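Billum Family Park to reopen in July with new crazy golf course

Billum Family Park will open its gates again in July with a new crazy golf course, a rebuilt boating pond and longer evening hours through the school holidays.

The park has been shut since the autumn while work was carried out on the eastern half of the site. The old course, which regular visitors will remember for its windmill and its very steep sixth hole, had been closed for two seasons after the ground beneath it sank. It has been taken up completely and the land drained and levelled.

The new course is called Trununel and has been laid out by Kokkonen, a small design firm that builds outdoor play areas. It has two separate rounds, one on the flat for younger children and one that climbs the bank behind the café. Both start and finish at the same hut, so families can split up and meet again at the end. The windmill has been repaired and is now on the flat round. The steep hole has gone.

Paths on the flat round are wide enough for wheelchairs and double buggies, and the cups on that side can be reached without stepping over a kerb. The bank round has 53 steps and is not suitable for pushchairs – these can be left at the hut.

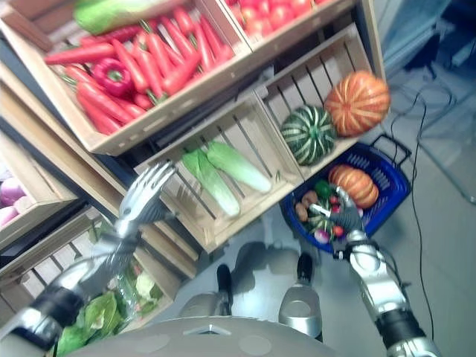 Ohemaa Tetteh, manager of Billum Family Park, said: "People have been asking us about the golf since the day we closed it. We could have patched the old course and had it open sooner, but the ground would have gone again. I would like to thank our season ticket holders for being patient. A lot of them learned to play here and now want to bring their own children."

The boating pond has been relined and the landing stage moved to the shallow end. Pedal boats will go out from 10am, with the last boat at 5pm. Rowing boats will not be available this summer. The park expects to bring them back next year when the second landing stage is finished.

The miniature railway, the crazy mirrors and the helter-skelter are unchanged, apart from a new coat of paint on the helter-skelter. The bumper cars have been sold and will not return. Their building will be used as a covered picnic area, open to anyone with a park ticket, and visitors may bring their own food.

During the school holidays the park will stay open until 9pm, two hours later than before. Golf, the railway and the café will run until closing time. The pond and the helter-skelter will close earlier, at the times shown on the board by the main gate.

Opening offer

The first 500 families to book online will get one free round of golf for each person in their group. The offer covers either round and can be used on any visit before the end of the school holidays. Season tickets bought for last year will be honoured for the whole of this season at no extra charge. Holders do not need to apply, but should bring their old card to the ticket office on their first visit so that it can be swapped.

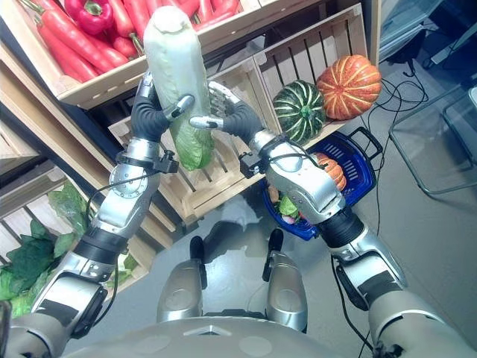

Ourania Economou

Entry to the park remains free for children under two. Golf is charged separately at £6 for adults and £4 for children, including the hire of a putter and ball. Visitors are welcome to bring their own putters, although balls must be the ones supplied at the hut.

Parking is in the field opposite the main gate. The old car park beside the pond is now for blue badge holders only. The Stenura bus stops at the end of the lane, a short walk from the entrance, and the footpath has been resurfaced as part of the works.

Dogs on leads are allowed everywhere except the golf course and the boats. There are water bowls outside the café.

Score cards from the old course are still being collected for a display in the hut. Anyone who has one at home, however faded, is asked to hand it in at the ticket office or post it to the park with a name and the year it was played. Cards will be copied and returned on request. The park is also looking for family photographs taken by the windmill.

Group bookings for schools, clubs and birthday parties are open now through the park office. Parties that were booked before the closure and could not go ahead will be given first choice of dates.

Notes for editors

Billum Family Park is an independent, family-run attraction. Interviews with Ohemaa Tetteh and visits to the new course before opening can be arranged through the park's press desk, which is staffed from 9am to 4pm.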